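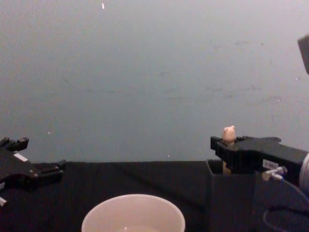

Open day at the Porine paper mill

Porine opens its doors to visitors once a year, and this time I went with Ebere Haruna and her brother Somtochukwu, who used to live two streets from the mill and had never been inside. The date was 16th August. Entry was free but you had to book a slot, and ours was the first of the morning.

Parking is in the field behind the Brelto garage. From there it is a ten-minute walk along the river, mostly flat, with one stile. There is a closer car park for anyone who can't manage the walk, but you need to ring ahead.

Our guide was Efe Ezeani, who works on the finishing side. He started us in the pulp room. The mill makes its paper mainly from cotton offcuts, which arrive in bales and are cut, soaked and beaten. The beater was running and we were all given earplugs. It is hard to hear anything in there, so Efe had done his talking in the corridor first, and I wish more tours did it that way.

Next came the vat room, where sheets are still made by hand for the small orders. Younes Ramadan was at the vat. He dips the mould, lifts it, gives it a shake in both directions and passes it across to be turned out on to felt. On a good day he makes 300 sheets. Somtochukwu asked how long it took to learn and was told two years before anyone would sell your work.

The machine side is much bigger. It produces the Omance range, which goes to printers and bookbinders in weights from 70 gsm upwards. The machine was stopped for cleaning, so we walked the full length of it and were shown where the water drains off and where the drying cylinders begin. I would have liked to see it going. They say it normally does on open days, and the June tour for schools had it running.

The drying loft was my favourite part. You climb 40 steps to get to it and it smells of wet wool. The shutters along both sides are opened or closed by hand depending on the weather.

At the end there is a shop in the old rag store. Ebere bought a pack of seconds, which are sold by weight and good value. I bought two sketchbooks bound by Angelica Ocampo, who rents a workshop upstairs. Cards were accepted.

We had lunch at the Chala café by the bridge. Soup was fine, service slow. The whole tour took just under two hours. There are no toilets between the pulp room and the shop, so go before you start.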